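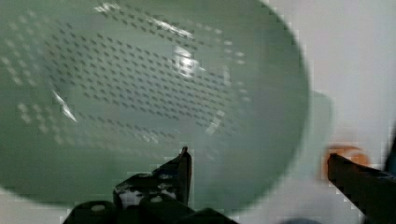
Green plastic colander, slotted bottom.

12 January 2019
Sorting day for the Trilargate cards. The run is supposed to be 34 decks of 20, mailed to subscribers who presumably forgot to cancel. Remo Ammann bought this lot from an estate in Dasthorpe and wants a checklist before February, so guess who is making one.

Decks 1 to 11 complete. Deck 12 has two copies of the lighthouse card and no canal card. Deck 15 came with the index card for deck 16, which I would call a misprint if I were selling it and a packing mistake if I were buying.

Back text on the bridge card gives the wrong river. Jankauskaitė's price guide repeats the wrong river, so at least she read the card. She also lists an "Illidon variant" with a blue border. Ours are all gray – held one under the good lamp and it stayed gray.

Corners: mostly fine. Rubber bands have bitten into decks 3 and 7. Moved both to sleeves, threw out the bands.

Still to do: decks 17 on, and ask Remo where the second binder went.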